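A Life in Community: The Prioress Looks Back

The Sisters of Sandwood Priory observed the anniversary of their foundation in November. On that occasion the prioress, who will leave office in the spring after 13 years, spoke with the newsletter about her vocation and the years ahead.

She was raised on a dairy farm outside Ritchie, the second of five children, and attended the parish school there. Her first contact with the community came through an aunt who cooked for the retreat house. "I went to help with the dishes one summer," she said. "I was asked to stay for Evening Prayer, and I kept going back."

She entered as a postulant two years after high school and made perpetual profession at the priory church. Her early assignments were in teaching, first at Zinow and later at Vetport, where the school enrolled some 800 children. 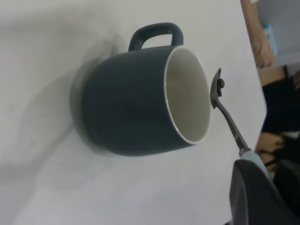 The oldest of the sisters recalled that the Vetport years were hard ones, with too few teachers and a long walk to the chapel before 6 a.m., and that the future prioress was often the one who rang the bell. The prioress confirmed the account. "I did ring it," she said, "and I was late with it more than once."

Asked about the size of the community, she answered plainly. There are 37 professed sisters at present and 2 women in formation. The infirmary wing has been enlarged during her term, and the Zinow convent has been closed. "Closing a house is a kind of funeral," she said. "We prayed in each room before we gave up the keys."

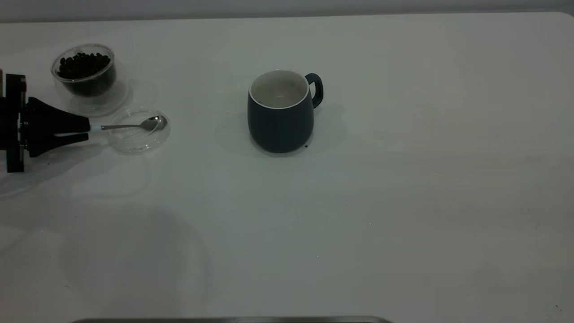

The election of her successor will follow the customary days of silence and discernment. She declined to discuss the matter further, except to say that she will vote like any other sister. After a period of rest she expects to return to the archives, where the letters of the founding sisters have yet to be put in order. "Many of them are in German," she said, "and mine needs work."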